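Diary · Allotment & Kitchen
4 min read

October, just gone seven in the evening

Garlic day! I've been looking forward to it since the last of the beans came down, and it didn't disappoint. Up at Alcombe before nine with a flask, two cheese rolls and the box of seed garlic I've been moving from shelf to shelf for a fortnight. The soil was perfect. It crumbled when I pushed the fork in, and there was still a bit of warmth left in it, which I always think the garlic likes (no evidence for this whatsoever).

Three varieties this year. I've gone back to the purple one that did so well on the top bed, plus a plain white softneck for plaiting, and a new one called Herrera that Orestis gave me. He swears it's the best roasting garlic he has ever grown, and he does grow very good garlic, so I've given it the sunniest row. 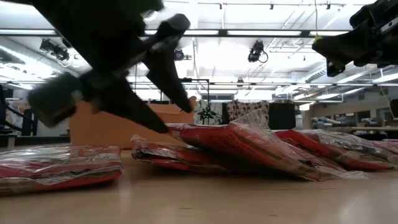 I broke up the bulbs on the bench by the water butt, putting the fat cloves in one bowl and the little ones in another for the kitchen. It's a lovely job. Your hands smell for days and I really don't mind. From the Herrera bulbs I got 32 good cloves, and 27 from the purple, and then I lost track of the softneck when a robin landed on the fork handle and sat there looking at me as though I was late with his breakfast.

Planted the lot 15 centimetres apart, pointed end up, tips just under the surface. Then I raked it over, put the netting on, and stood there admiring what was basically a rectangle of mud. I was thrilled with it!

Orestis Politis came by at lunchtime with his thermos and we sat on upturned crates and talked about onions. He's putting his sets in now too, and thinks I should have done mine already. I told him spring ones suit me better. We've had this conversation every October since I took the plot on and I hope we go on having it.

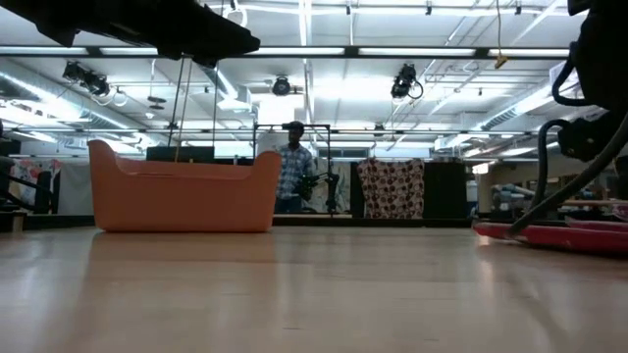

Can you plant garlic that has started to sprout?
It will grow perfectly well if the clove is still firm, so put it in straight away and leave the green tip poking out.

I wrote that down because I've had to look it up three years running. Half my softneck had little green noses on it this morning and in they went.

In the afternoon I pottered. Cut back the raspberries, pulled out the last of the courgettes (one enormous one hiding at the back, of course) and spread two barrows of leaf mould over the bottom bed. Found my good trowel in the compost heap, a bit rusty but all right. I'd blamed the fox for that trowel – sorry, fox.

Made soup when I got home, with the small cloves and the last of the squash. Fourteen cloves in one pan sounds mad but they go so sweet and soft when you cook them slowly. I had two bowls and then some toast to wipe round the pan.

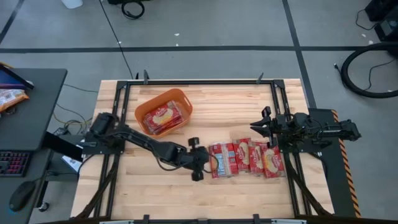 The wooden worktable, with its black rails and two robot arms.

Still to do before the frosts: broad beans, a new hinge for the shed door, and ask the woman from Dirnley whether she wants the spare rhubarb crown. I also want to try a short row of shallots down the side of the path, where the lettuces were. My back is aching and there's soil in my socks, and I'd go straight back up there tomorrow if the forecast wasn't so awful. Bath now, then bed with the seed catalogue.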